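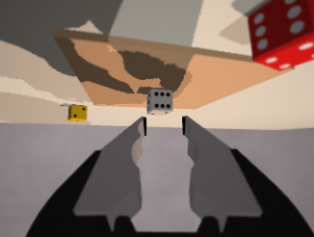 Lesezeit: 2 Minuten

Meine Tante Iwona Makowska hat in ihrem Leben genau einmal etwas gewonnen, und das war ein Kater. Beim Würfeln, in der Kneipe unten an der Schleuse, gegen einen Binnenschiffer, der kein Geld mehr hatte und schon zwei Bier schuldig war. Der Kater hieß Pusel und konnte niemanden leiden.

Ich war damals zehn und verbrachte die Ferien bei ihr, weil meine Eltern sich in Ruhe streiten wollten (das haben sie natürlich anders genannt). Iwona kam also nachts rein, machte das Licht an und setzte mir ein Tier aufs Bett, das nach Diesel roch. »Der wohnt jetzt hier«, sagte sie. Dann ging sie schlafen.

Am nächsten Morgen saß Pusel auf dem Kühlschrank und kam 15 Tage lang nicht runter. Na ja, nachts wahrscheinlich schon, der Napf war ja immer leer! Aber gesehen haben wir das nie. Iwona frühstückte darunter, als wäre nichts, und wenn eine Pfote nach ihren Haaren angelte, zog sie einfach den Kopf ein und blätterte um.

Und dann stand der Schiffer vor der Tür. Frisch rasiert, in einem Hemd, das noch die Falten aus der Packung hatte. Sein Schiff, die Astero, lag wieder unten, und er wollte den Kater zurück. Er hatte Geld dabei, in einem Umschlag von der Bäckerei Stojanovska, ich weiß noch, dass da Puderzucker dran war.

»Verkauft wird nicht«, sagte meine Tante. »Aber Sie können drum spielen.«

Also wurde gespielt, am Küchentisch, mit dem Lederbecher vom Opa. Ich durfte aufschreiben und war so aufgeregt, dass ich mich dauernd verrechnet habe. Wer zuerst bei 2.000 war, bekam den Kater, und das dauert, das kann ich euch sagen. Es wurde dunkel, es gab Suppe, es gab Schnaps und für mich Kakao. Mal lag er vorn, mal sie. Pusel guckte von oben zu und putzte sich.

Kurz vor Schluss hatte meine Tante so gut wie gewonnen. Ich hab's auf dem Zettel gesehen, ein halbwegs anständiger Wurf noch. Sie schüttelte den Becher, ewig lange, sah den Schiffer an, und dann sagte sie: »Ach, ich bin müde. Kommen Sie morgen wieder, dann machen wir weiter.«

Er kam morgen wieder. Und im März drauf auch, und da hatte er einen Koffer dabei.

Den Zettel hab ich noch, er steckt im Kochbuch bei den Klößen. Meine Schrift, krumm und schief, unten ein Fleck von der Suppe. Fertig gespielt haben die beiden nie. Pusel ist 21 geworden und hat bis zuletzt nach uns allen geschlagen, nach dem Schiffer am liebsten.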